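Garrido build: frequently asked questions

Last updated April 8, 2018

What is Garrido?
A pair of small robot arms on one bench in the Grodurden shared workshop. The project began in March and any member can work on it.

What did it cost?
£1,806 so far, for both arms. £308 of that went on motors we had to replace.

Can I build one at home?
Yes. You need a solid table and a 3D printer, or access to one. Allow about 9 weekends.

Do I need to write code?
Not to begin with. The control program is called Midumlow and the settings live in one text file. Copy it before you change anything.

Why do the arms drift after an hour or so?
Usually a loose screw at the base. Tighten it, then run the homing routine again — both arms, even if only one has moved.

Which objects should I start with?
Whatever is on the bench. Mix easy shapes with awkward ones. Long tools with the weight at one end are harder than blocks, so leave them until the blocks go well.

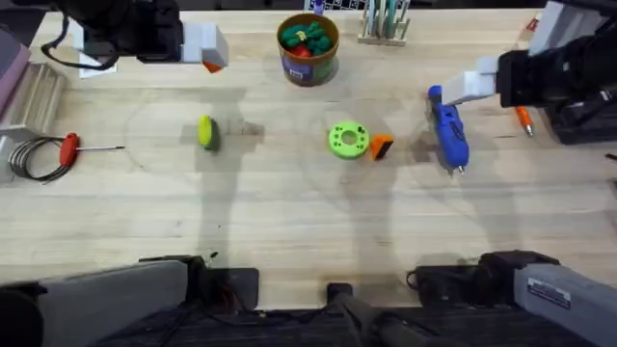 Both arms over the bench, with the glue gun at the right-hand gripper.

Can I borrow the arms?
No, they stay on the bench. The drawings for the printed parts are in the Skuvavside folder on the workshop computer. Use version 7.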